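Visita a la vivienda de prácticas de Vestska

El 2024-09-05 abrimos a los suscriptores la vivienda donde Vestska prepara las tareas domésticas de su proyecto Baidoo. Habíamos anunciado la visita en el boletín de julio y se llenaron los dos turnos de la mañana. Para quienes se quedaron sin plaza, y para los que nos habéis escrito preguntando qué se vio, va este resumen.

La vivienda es un piso normal, con pasillo estrecho, cocina, baño y dormitorio. Kwabena Osei, responsable del proyecto, nos recibió en la entrada y explicó el orden del recorrido: primero la cocina, después el dormitorio y al final una charla con preguntas. Pidió que no moviéramos nada de su sitio, ni siquiera las sillas, y que los teléfonos se quedaran en silencio.

El proyecto Baidoo intenta que un brazo robótico aprenda a ordenar una casa a partir de lo que hacen las personas. El operador lleva una pinza en cada mano, cada una con sus dos dedos, y hace la tarea completa sin tocar los objetos directamente. Lo que queda registrado es el movimiento de las pinzas junto con la imagen de la cámara que va montada en ellas. Con ese material se entrena luego el sistema. Osei insistió en que en esta fase no hay ningún robot trabajando en el piso y que quien viniera a ver uno se iba a llevar una decepción – alguno se la llevó, según los comentarios de la salida.

En la cocina, Naa Ofori hizo la demostración más corta: abrir un cajón, sacar cubiertos y dejarlos sobre un paño. Los cubiertos finos son difíciles de levantar de una superficie lisa y hubo que repetir con una cuchara de postre. Ofori comentó que esos intentos también se guardan, marcados aparte, y que en Vestska todavía discuten cuánto peso darles.

El dormitorio fue lo que más tiempo ocupó. La ropa es el apartado en el que el equipo ha trabajado desde el verano y el que más dudas les plantea. Una caja mantiene la forma cuando se la coge; una chaqueta no. Cambia según por dónde se agarre, se dobla sobre sí misma, tapa la prenda que tiene debajo y esconde sus propios bordes. Para las sesiones usan chaquetas amontonadas encima de la cama, unas sobre otras, y el operador tiene que decidir por dónde empieza.

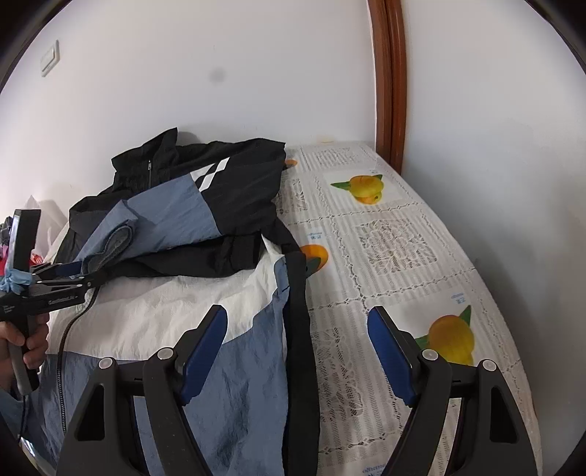 Nii Agbeko, que lleva las sesiones de ropa, contó que al principio practicaban con camisetas lisas sobre una sábana también lisa. Los resultados eran buenos y servían de poco en cuanto se cambiaba de habitación. Ahora buscan lo contrario: colchas estampadas, prendas con cremallera, telas finas que se arrugan, colores parecidos entre sí. Un dibujo impreso en la colcha puede confundirse con un objeto que haya que recoger, y una prenda blanca sobre una tela blanca apenas tiene contorno para la cámara. Agbeko prefiere encontrarse con esos problemas en los datos que descubrirlos más tarde en el robot.

También explicó cómo se trabaja con dos pinzas. Con una se sujeta la prenda y con la otra se busca el cuello, el puño o el bajo. Las cremalleras sirven de guía para saber dónde está el delantero, aunque a veces se enganchan. El peor caso son las tiras y cordones sueltos, que se quedan entre los dedos de la pinza y arrastran lo que no deben. Cada operador hace casi 200 repeticiones por semana, repartidas en sesiones de mañana y tarde, con descansos fijados de antemano. La muñeca se cansa pronto.

Cuatro asistentes pudieron probar las pinzas. Jocelyn Rivera, suscriptora desde los primeros números, trabajó muchos años en una lavandería y fue directa al cuello de la chaqueta. Le costó más soltarla que cogerla. Dijo que el agarre le parecía firme, pero que echaba de menos notar el grosor de la tela.

En la charla final se habló sobre todo de privacidad y de plazos. Sobre lo primero, Colleen Gosselin, encargada de la parte legal, aclaró que las grabaciones se revisan antes de salir del piso y que se descartan las que recogen caras o documentos. Sobre los plazos hubo menos respuestas. Vestska quiere probar el sistema con un brazo de la firma Brukavmont, pero no dio fecha. Tampoco quiso comparar sus resultados con los de Fikton, que trabaja con guantes con sensores en lugar de pinzas.

Un apunte práctico para futuras visitas: el edificio no tiene ascensor y el piso es un tercero. Quien necesite otra solución puede escribir a la redacción y se lo trasladaremos a Vestska. Las preguntas que quedaron sin contestar por falta de tiempo se han enviado por escrito, y publicaremos las respuestas cuando lleguen.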